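Über uns > Menschen & Maschinen

Lesezeit: 3 Minuten

Hallo, ich bin Sang-wook!

Schön, dass du dich hierher durchgeklickt hast. Ich heiße Sang-wook Yoo und habe Kaltbridge vor sieben Jahren gegründet, damals mit einem Packtisch, einem geliehenen Transporter und sehr viel Klebeband. Heute sind wir neun Leute in einer Halle mit 378 Quadratmetern und packen für kleine Onlineshops: Papeterie, Deko, Geschenkartikel, eben alles, was leicht ist, gern verknickt und vor Weihnachten bitte sofort rausmuss. Im Dezember waren das mehr als 4.000 Pakete in einer einzigen Woche (und ja, wir haben danach alle ziemlich lange geschlafen).

Wie die Roboter zu uns kamen

Angefangen hat es mit unserem Kunden Plollow, der plötzlich lauter flache Kleinteile ins Sortiment nahm. Tütchen auf, drei Bögen rein, Tütchen zu, und das acht Stunden lang. Nach ein paar Wochen taten den Leuten am Tisch die Handgelenke weh, und die Stimmung war entsprechend. Wir haben dann Testosent angeschafft, unsere erste automatische Packstation, und ich geb's zu: Der Start war holprig! Die Station mochte kein glänzendes Papier, und wir hatten den Umbau ausgerechnet in eine volle Woche gelegt. Mein Fehler.

Inzwischen läuft sie, und der Alltag sieht anders aus. Das reine Eintüten macht zum größten Teil die Maschine. Dafür machen wir mehr Kontrolle, mehr Sonderwünsche, mehr Telefon mit den Shops - und wir richten die Station selbst ein. Entlassen haben wir deswegen niemanden, das war von Anfang an so abgesprochen und steht bei uns auch schriftlich. Zwei Kolleginnen haben die Schulung zur Anlagenbedienung gemacht und verdienen seitdem mehr. Ein Kollege wollte lieber beim Packen von Hand bleiben, und das geht auch, Geschenkverpackung macht er sowieso schöner als jede Maschine.

Was uns noch beschäftigt

Es ist lauter geworden, das nervt. Und wer früher nebenher gequatscht hat, schaut jetzt öfter auf eine Anzeige. Wir haben deshalb die Pausen wieder zusammengelegt, damit alle gleichzeitig am großen Tisch sitzen. Für die Wartung kommt die Firma Wang vorbei, den Kleinkram erledigen wir selbst.

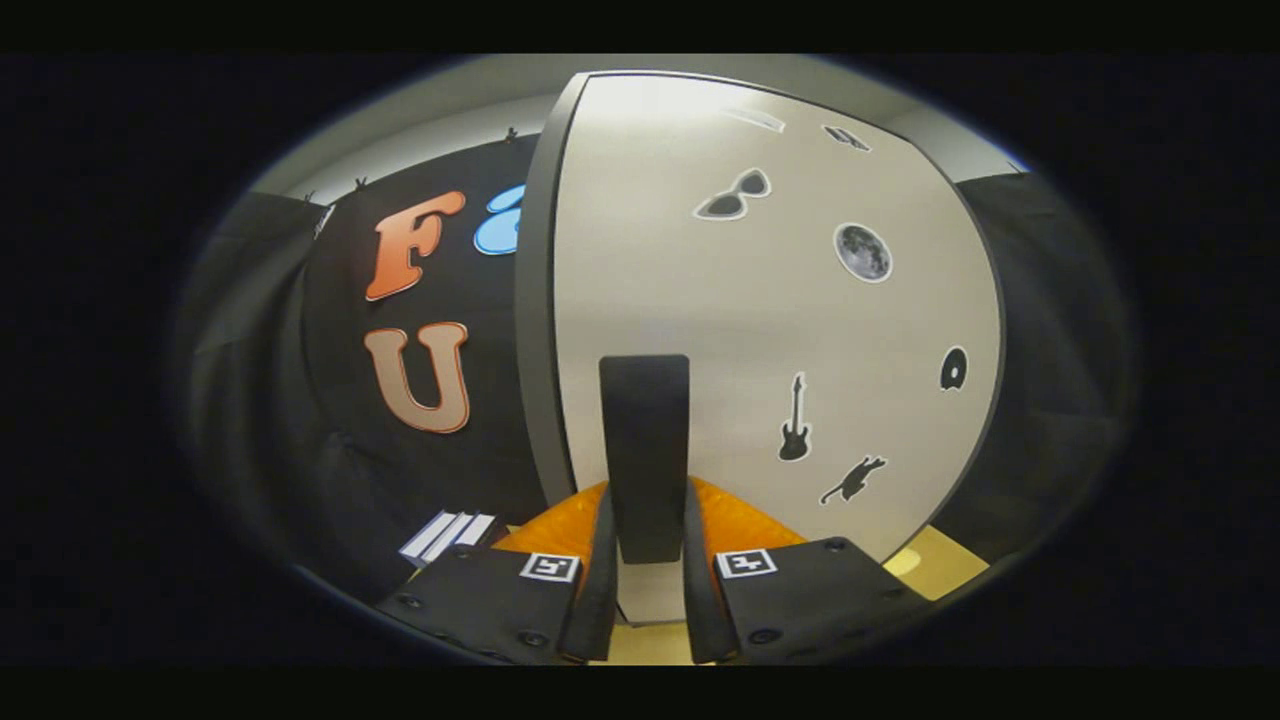
Greifen ist bei uns das Thema, über das am meisten diskutiert wird, viel mehr als über Software oder Tempo. Einem Menschen muss man nicht erklären, wo er anfassen soll, bei einem Greifer fängt man da ganz von vorne an. Fast jeder, der uns besucht, bleibt an den orangen Polstern und den schwarz-weißen Markern auf den beiden Fingern hängen, und dann geht die Fragerei los. Mein Blick landet ja eher auf den Stickern dahinter, auf Mond, E-Gitarre und der schwarzen Katze im Sprung (die Sonnenbrille ist auch nicht schlecht!). Wenn dich so was interessiert oder du selbst überlegst, wie viel Automatisierung dein Team verträgt, dann schreib mir einfach oder komm auf einen Kaffee vorbei. Wir zeigen gern, wie wir arbeiten, auch die Ecken, in denen es noch hakt.

Kontakt | © Kaltbridge | Nach oben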